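Equipment & Planning > Handheld Demonstration Stations
2 min read

Bisotbridge Paired Gripper Station: Purchasing and Planning Information

The Bisotbridge station is supplied to laboratories and training departments that record manual handling tasks for later use in robot programming. It consists of two hand-held grippers, a marker cube for each, cabling, and a recording unit. The table is not included in the standard order.

Buyers are advised to settle the list of tasks before requesting a quotation. Rigid parts place few demands on the station. Soft goods and bagged items require more practice time for the operator, and a larger work surface on which the item can be laid flat and gripped from both ends.

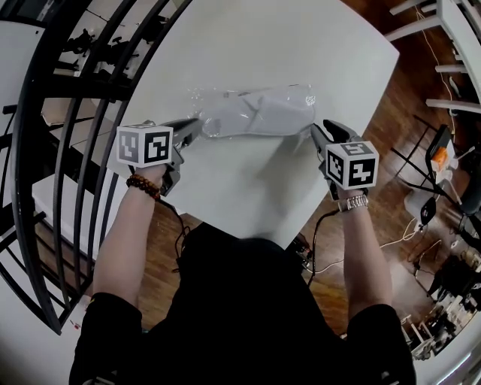
Floor space is the item most often left out of a first budget. The grippers are cabled, and the operator must be able to stand close to the table without stepping on the leads. Farahani, our installation partner, recommends a clear strip of 600 mm on the operator's side and 300 mm on each remaining side. Stands, power supplies and spare cases should be given a place of their own in the plan — they are rarely counted and always present.

A smooth, matte table surface is preferred. Glossy tops may reflect overhead lighting and interfere with marker tracking.

Replacement finger sets are listed at $469 per pair under part number 19. Departments running daily sessions should budget for one spare set per station per year. Marker cubes are sold separately and should be replaced when the printed faces become scratched or soiled.

Orders are processed through the Beledbridge office. Installation dates for July are assigned in the order in which signed purchase documents are received. Institutions using Celtitz recording software should state their version number on the order form, as older versions require a separate adapter.

Prices last revised Tuesday, March 19, 2019.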